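Rolness Demonstration Program: Frequently Asked Questions

Who may record demonstrations?
Anyone who has completed the 20-minute introduction with Kerstin Grube.

Is remote control also accepted?
Yes. Operators at the Nillik site may use the remote station for kitchen tasks. Laundry tasks are recorded with the hand-held gripper only.

How many attempts are required?
Each task requires 14 complete attempts. An attempt that is interrupted – by a telephone call, for instance – should be started again.
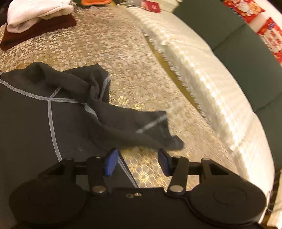 May I use my own clothing?
Yes. Garments of any color are accepted.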